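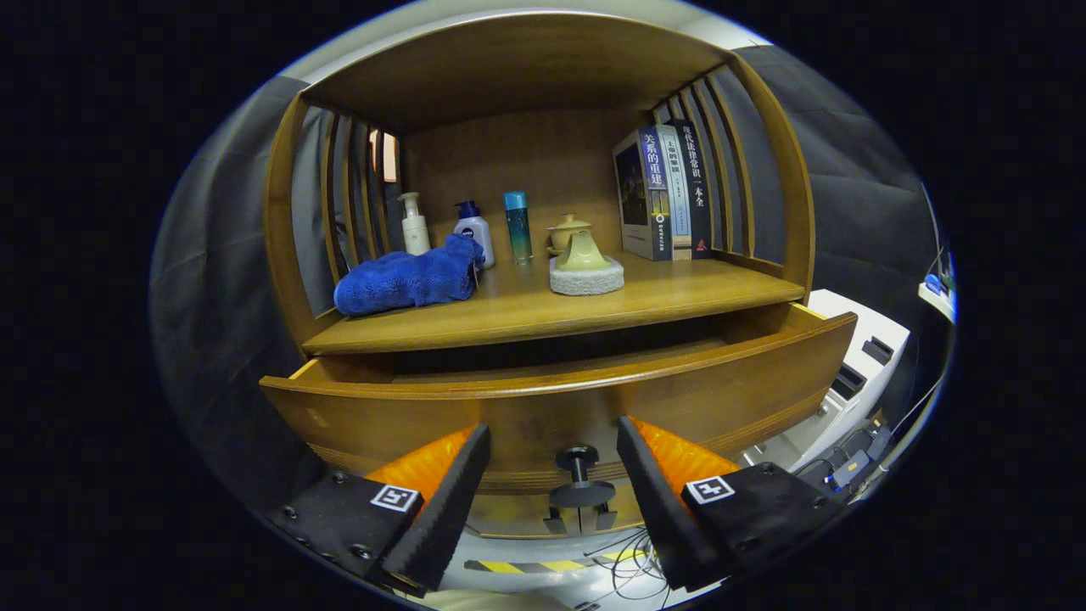
Figure 1. Arched wooden cabinet with slatted sides: mixed household items on the shelf, drawer open.

Wesumton Institute of Domestic Studies
Household Storage and Care, Unit 3
Handout: Sorting a Mixed Shelf

Purpose of the unit

This unit concerns open shelves on which articles of different use are kept together. Students are expected to sort such a shelf by use, to assign each group a place, and to record the result on Form 84. Unit 2 (closed cupboards) must be completed first.

Terms

Mixed shelf: an open shelf holding articles from two or more use groups.
Use group: articles normally taken up for the same task.
Resting place: the position to which an article is returned after use.
Stray: an article whose use group is kept elsewhere in the home.

Use groups in Figure 1

Personal care. The white lotion pump bottle and the Nivea bottle with the blue pump head belong together. Pump bottles are stored upright with the head accessible. The tall teal-blue bottle is to be assigned only after its label has been read; color and shape are not sufficient grounds for placing a bottle in any group.

Cleaning. The blue microfiber towel and the white sponge form this group. The towel should be folded in thirds and kept apart from the pump bottles. A sponge is not an approved support for ceramic ware and should have its own dish or tray.

Tea ware. The pale-yellow lidded cup and its saucer are treated as one article and moved together, with one hand beneath the saucer. The bell-shaped ceramic lid resting upside down on the sponge is recorded separately. Students should not assume that a lid matches the nearest vessel.

Books. The two upright books, 关系的重建 and 现代法律常识一本全, are at the right end against the slats. Upright books require firm support on both sides. Where the row is short, a bookend is used on the open side. Liquids are not stored next to books under the Carvalho scheme adopted for this course (Reader, p. 223).

Procedure

1. Close any open drawer before lifting articles from the shelf above it.
2. Remove ceramics first, then bottles, then textiles, then books.
3. Wipe the shelf from back to front. On slatted sides, follow the direction of the slats.
4. Check each bottle for leakage at the collar.
5. Return one use group at a time. Strays go to the transfer tray.
6. Enter the resting place of every article on Form 84.

Time allowed in the practical session is 55 minutes, including the written record.

Reading

Ostico Manual of Home Storage, chapter on open shelving.
Liltik course reader, sections on ceramics and on the care of finished wood.

Forms are to be submitted at the unit desk before 4 p.m. on the day of the practical. Late forms are accepted only with a signed slip.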